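Refrigerator cell at Ulomar gets new upkeep routine

Ulomar has changed how it looks after the humanoid robot in its Brunville test room, where the machine practices moving bottles between a desk and a refrigerator.

The main change concerns the cables. The bundle that hangs from the robot's back had been inspected once a month. It is now checked after every 100 runs, along with the connectors at the waist and the leads to both hands. Worn ties are replaced before the next run starts.

The position of the desk is also part of the routine. Staff measure the gap between desk and refrigerator each morning and reset it if it has moved more than 2 centimeters. The full check takes almost 30 minutes.

Ginting, which supplies the replacement wrist leads, has agreed to keep a spare set at its Vuvberg depot. Until May, a failed lead meant sending the whole forearm out for service.

The cell had logged 1061 runs when the new schedule began. Ulomar said the joints will stay on their present service plan, with the knees and ankles opened for inspection twice a year.

A second cell with the same layout is planned for the Vuvberg site. 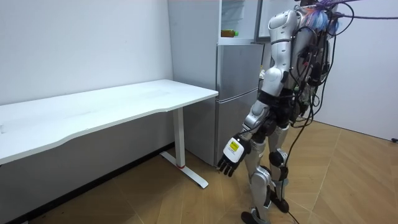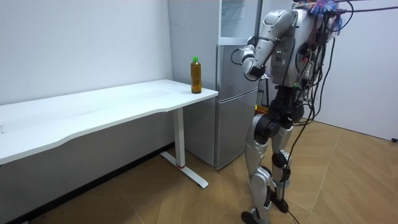
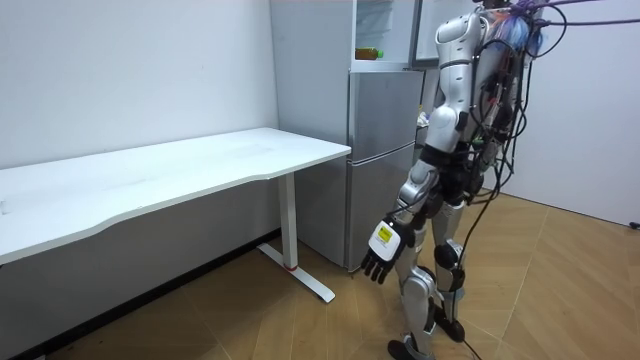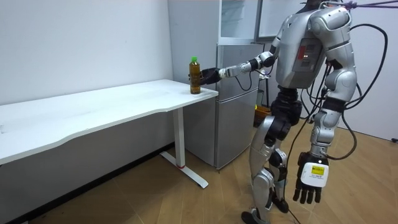 Page last changed: Sunday, 4:15 p.m.

The robot at work in the room with the desk and refrigerator.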